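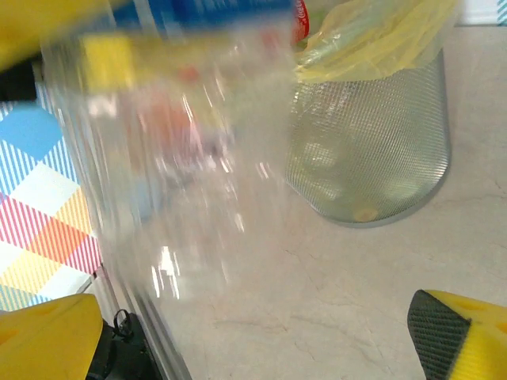 I gave up soda on the first of June, mostly because of the dentist. I was drinking two or three a day at my desk and hadn't thought much of it until she showed me the X-rays. The filling cost me $283.

The first 5 days were bad. I had a headache every afternoon and was short with people at work. Chinyere Afolabi, who sits across from me, told me to go eat lunch outside, so I started walking to the park on Okoro Street and back. 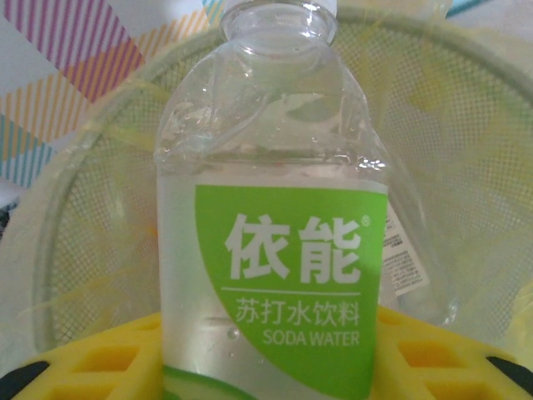 By the second week the headaches had stopped. I still want something with bubbles when I eat pizza, and plain soda water does the job most of the time. Coffee is next, but I'm not in a hurry. My follow-up appointment is at the end of the month and I've started flossing, too.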